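Two Hands, One Cloth, and the Scheduler in Between

The hardest part of folding cloth by machine is deciding when to let go. Pellby, which writes control software for two-armed manipulators, has spent most of its last release cycle on that decision. The result is a planner called Jolta, and it shipped to the first outside users in September.

Jolta sits between perception and the motion controller. It takes a segmented depth image, estimates where the hem runs, and scores pairs of grasp points along it. The old version scored each arm separately and then checked for collisions. The new one scores the pair together, which costs more compute but removes a common failure: two good grasps that pull the cloth into a shape neither arm can use.

"The single-arm scores were fine," says Jadwiga Baran, who leads planning at Pellby. "The corner was there, the approach was clear. Then you closed both jaws and had a diagonal."

The training set for the pair model holds 1,773 two-handed episodes, recorded with hand-held grippers. Of these, 908 survived filtering. Most of the rest were dropped for clock drift between the left and right streams. A drift of 20 milliseconds is enough to make a clean lift look like a tug, and the model learns the tug. Pellby now syncs both streams at the start of each episode and again at the end, and discards any episode where the two offsets disagree.

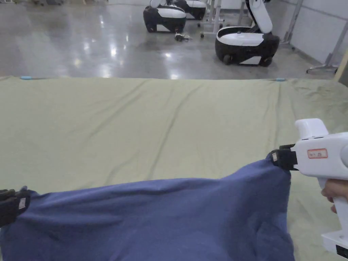
Why does the planner need to know how tight the cloth is? A slack top edge hides where the corners are relative to each other, and the next grasp is planned from that distance.

Tension is estimated in two ways. The first is geometric: Jolta fits a curve to the top edge and reads the sag. The second uses jaw position and motor current, and it is noisier with thin fabric. The planner weights the two according to how much of the edge the camera can see. When the estimates differ by more than a set margin, the arms hold still for 10 control ticks and measure again.

That hold was a point of argument. Mercedes Alvarado, who maintains the controller, wanted the arms to keep moving slowly so that the cloth would not start to swing on restart. Baran's group wanted a full stop. The shipped code does a full stop with a shaped ramp on either side – a compromise that added a parameter file and a page of documentation.

Logging has changed too. Every grasp decision is written with its score, the runner-up and the image crop that produced both. Jurnine, the viewer that reads these logs, can replay a decision against a newer model without running the arms. Alvarado uses it on Wednesday mornings to go through the week's dropped corners.

Knit fabric remains the weak case, as the hem curls and the segmenter reads the curl as a second layer. A fix is in testing on the Echeverri branch, with no release date set.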